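The Lurodby method and the end of the junk drawer

By Smaranda Matei

Every December the decluttering books come out, and every January my neighbours drag their belongings to the kerb. This year's favourite is the Lurodby method, which promises a calm home in a weekend provided you buy a set of matching tubs first. I bought the tubs. I also read all 264 pages of the book, and I have some questions.

The first is why a system for owning less should begin with a purchase. The starter kit comes from a firm called Wumetti, and the label maker is extra. So is the refill tape. By the time I had everything on the shopping list my hallway was harder to walk through than it had been for years, and I hadn't opened a single cupboard.

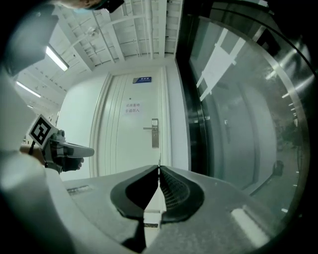
Lurodby divides a household into "daily", "seasonal" and "sentimental". Fine, as far as it goes. But where do you put the caulking gun, the hot glue gun, the tyre inflator with the missing hose? Anything with a chunky body and a trigger-like grip, the sort of thing held out in a hand on this page, fits no category in the book. It isn't daily and it certainly isn't sentimental. It won't lie flat in a tub either, and the lid rides up on one side until you give in and leave it off. The chapter on tools tells me to keep a hammer and "one screwdriver I love". I have never loved a screwdriver. I do own several, and I need them, as would anyone who has met more than one kind of screw.

I put this to Lesov, the consultancy that runs the Lurodby workshops here. The reply was friendly and long. It said that readers who struggle with tools are often "holding on to a version of themselves who repairs things". I was holding on to a tap that dripped. I fixed it with a spanner the book had wanted me to give away.

There is a figure that gets passed around at these workshops: the normal home is said to hold over 2000 objects nobody in it has touched for a year. I asked where it came from. Lesov sent me to the book, and the book has a footnote that leads to an earlier book by the same publisher, Costache, where the number appears with no source at all. Does a box of screws count as one object or a hundred? What about a drawer of cutlery, or a fire extinguisher, which I am quite happy not to have touched? You could get any number you fancied out of my place before lunch. 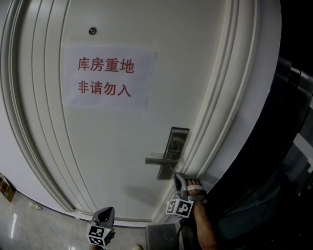 Vol. 2, page 47

Then there is the matter of the storeroom. Lurodby is against them. A closed door, the book says, is "a decision put off", and it would like every shelf in the house open to view. I'd invite the author to visit any workplace that runs well. Things are behind a door, and the door has a notice on it. The one shown here does the job in two lines of red Chinese characters: important storeroom area, no entry unless invited. It's a sheet of white paper taped up below the peephole, and it is a better piece of home organisation than anything in my starter kit. It tells you what's in there and whether you're welcome.

My grandmother ran her pantry along the same lines, minus the notice. We knew. The flour was always where the flour was, and so were the jars, the string, the candles and the good scissors, and she could find any of it in the dark. Half of it would have failed the Lurodby test. Most of it got used sooner or later, some of it by me.

I don't want to be unfair. Going through the linen cupboard did me good, and I was glad to see the back of four single pillowcases and a tablecloth nobody liked. A friend who did the full weekend says she sleeps better. She may well. She also rang last week to ask if she could borrow a drill.

As for the tubs, they have turned out to be a decent size for potting mix. The label maker is in the junk drawer, under the batteries.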